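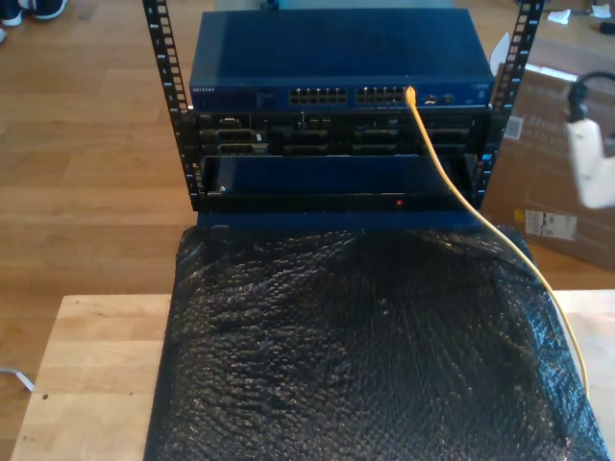 Workshop > Builds > Patch cable handling > Reports

Home | Builds | Tools | Bookings | Contact

Progress report to the Hofstetter small grants fund
Sarnby shared workshop, 11/12/2018

1. Work on the rack

The bench rack stands on the wooden table, with the switch at the top and the server chassis directly under it. Cable work is being done at the right-hand port bank of the switch. The yellow patch cable was chosen as the standard test piece for this period. Bubble wrap stays on the table in front of the rack during handling work.

2. Grippers

The first set of fingers, with smooth pads, let the cable roll. The present pads are white and serrated, with the teeth on the inner face, and are screwed to the black finger bodies. The same pad pattern is used on the holder, so that the cable can be passed from holder to fingers with the plug pointing up.
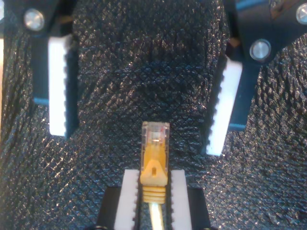

The handover is the part that has taken most of the time. The fingers have to close on the plug or boot without bending the jacket below, and a small error in height puts the teeth on the latch cover. We ran 55 handovers with the new pads and 26 were accepted as good. The remainder were mostly faults of height – the sideways error is now small enough to ignore.

3. Spending

Two sets of pads have been paid for from the grant. The controller from Skoltden was bought last year and is not charged to this project.

4. Next period

Correct the height offset in the Staltamell control script, repeat the handover test, then begin insertion at the switch. No change to the budget is requested.

Recent items
Staltamell: notes on the control script
Finger pads, second version
Bench bookings for December
Previous report to the fund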